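Review: Kikari gripper service kit, after three months on a two-arm cell
Posted Saturday, February 11, 2023
By Flora Paterson

I look after a two-arm cell that spends its day picking things up and putting them in trays. The items change every week. Some are hard and regular, most are soft and awkward, and the soft ones are what wear the grippers out of adjustment. I bought the Kikari service kit in November, after the second time I had to take a hand off the arm with a borrowed set of hex keys. I paid 200 dollars for it from Halliday, and it came in a gray case with a foam insert.

The kit has a small torque driver, 20 bits, a set of feeler gauges, two alignment pins, a tube of grease, a cable tester and a printed booklet. There is also a cleaning brush that I thought was filler and now use more than anything else.

First, the routine. I do a full check on Monday before the cell runs. Power down, brush out the fingers, check the fasteners at the wrist, check the finger gap with the feelers, power up, run the home cycle, then a handful of slow picks with something soft. I like plush for this. A hard block will sit in a badly aligned gripper without complaint, but a stuffed toy sags or twists as soon as one side is closing ahead of the other.
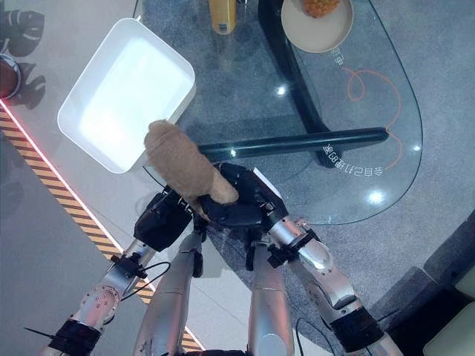

If the soft picks look even on both sides, I leave the gap alone. If they don't, I go back in with the feelers and start on the hand that is closing late. The Kikari gauges are long enough to reach between the fingers with the hand still on the arm, and my old automotive set was not. That alone saves me taking the hand off, which used to cost most of an hour by the time it was back on and homed.

The torque driver is good. It clicks clearly and it has a short body, so it fits behind the wrist where the cables loop around. The scale is printed in white on the barrel and has already started to wear where my thumb sits. I have put clear tape over it. The bits are fine. Two of the small hex bits have rounded slightly, and Halliday sold me replacements without any fuss, though I had to buy a pack of ten.

The alignment pins are the weak part. They are meant to drop into the mounting holes and hold the hand square while you start the screws. On our left hand they fit well. On the right hand one of them is tight enough that I have to twist it out with pliers, and I have cleaned that hole more than once. I went back to the Poswood pins I had before, which are plain steel and have no handle, and they go in and out of both hands.

Now the cable tester. I nearly didn't mention it because we have a better one on the bench, but it has turned out handy at the cell. It is small enough to keep in a pocket, and it found a bad wrist camera lead in December that I had been blaming on the software for a week. The camera views matter to me as much as the fingers do. With the view from the wrist I can look at how the fingers sit against each other from close up, and dirt along the edges shows up before it causes a missed pick.
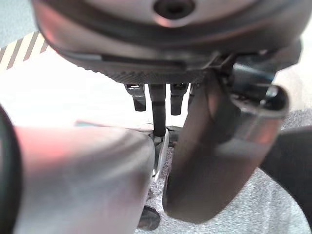

The grease is a small tube and I have used half of it. The booklet says to apply it every 200 hours. I do it a little sooner, going by the sound of the hand opening. Wipe off what squeezes out – on a job with soft items, any grease left near the fingers ends up on the fabric, and then you have a toy with a black stripe and a finger that slips.

The booklet runs to 67 pages and needs an editor. The torque table is near the back, after the warranty terms, and the drawing of the wrist has two callouts with the same number. I copied the values I need onto a card and taped it inside the lid.

I looked at the Flerero kit before buying. It is cheaper and has a nicer case, but there were no feeler gauges in it and the driver was too long for the space I have. If your hands come off easily and you service them on a bench, it may do the job.

Would I buy the Kikari kit again? Yes, for the driver, the gauges and the brush. I would skip the pins if it were sold without them. Anyone with a single arm and hard parts can probably get by with a decent driver and the feelers bought separately.

Four out of five. One point off for the pins and the booklet together.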